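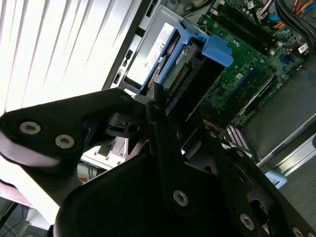
You should have bought new and saved yourself the month, my sister told me on the phone this morning, and then she asked whether the thing even turned on yet. I said it turns on fine. It has turned on fine for 12 days now. I didn't mention that the side panel is still off, leaning against the bookcase, or that I've stubbed my toe on it twice.

2023-09-09

So, Saturday-type chores on the list and I did hardly any of them, but I want to get this down while it's fresh! The big news is the letters. I finally got my grandmother's letters off the old computer, the whole folder, 886 files, and I have been sitting here reading since lunch with my feet up on the laundry I was supposed to fold.

Back story for future me, who forgets everything: Grandma typed her letters from the time she got that first computer until she moved to the apartment on Derville Street. She printed them and mailed them like a normal person, but she kept every one, and she named them in a system only she understood. There's one called BEANS2. There's one called TO MY SISTER NOT SENT. I haven't opened that one yet. I've hovered over it a few times and gone to make tea instead.

I started with the gardening ones because I figured they'd be safe. Ha. She starts out on tomatoes and by the second paragraph she's mad at the whole church choir. She had this feud with the people next door about a pear tree, which I knew a little bit about, but I had no idea it went on for eight years. Eight! She measured how far the branches came over. She wrote the measurements down and sent them to her cousin in Ohio, who I guess was supposed to do something about it from there. And then in April of the last year she says the neighbors brought over a pie and it was a good pie, and she never brings up the tree again.

Search this journal Go Advanced

I keep hearing her voice in it, and I didn't expect to. She put two spaces after a period and never used a question mark, so everything she asks sounds like an order. "Are you eating." "Did the boys get their shoes." I read a few of them out loud in the kitchen and had to stop and stand there for a minute.

Anyway – food. I was going to make the Mida Bakery rolls from the recipe on the back of their flour bag, and I got as far as the dough before the letters took over, so it sat on the counter way too long and climbed out of the bowl. I punched it down and baked it anyway. They came out flat and kind of sour and I ate three with butter. There's a letter (BREAD TROUBLE, thank you Grandma) where she says hers did the same thing the week they had company, and she cut them up and called them crackers. I might do that with the rest.

Walked down to Shahbazi's around four for printer paper and stamps. They were out of the cheap paper so I got the thick kind, and then I felt fancy about it all the way home. My plan is to print the best letters and put them in a binder for my sister's birthday. I've picked 67 so far, which is too many for one binder, and I'm not even through the years when she wrote the most. Do I do two binders? Do I leave out the weather ones? She has some really good weather ones, though. There's an ice storm that goes on for four pages, with the power out and everybody sleeping in the one room with the stove, and she's clearly having the time of her life.

My sister wants them in order by date. I want them by subject, with all the pear tree ones together so you can read it like a novel. We argued about this for most of the phone call, pretty happily, and then she had to go because her dryer was buzzing. I told her it was my binder. She told me it was her birthday. I didn't have a good answer to that.

Other stuff. The Cladanus people finally called about the gutter, and they can come later in the month but they want a deposit. I said I'd think about it, which means I'll pay it on Monday-ish when I find the checkbook. The basil is done for the year. The car is making the noise again but only going uphill. I owe two people emails and one person a casserole dish, and I still haven't called the dentist back.

It's almost eleven now and I should quit. I'm halfway through one called CHRISTMAS LIST AND COMPLAINTS and it's mostly complaints – apparently somebody gave her a bathrobe in the wrong green. I think it may have been my mom. Going to call and ask her tomorrow.

8 comments 12 shares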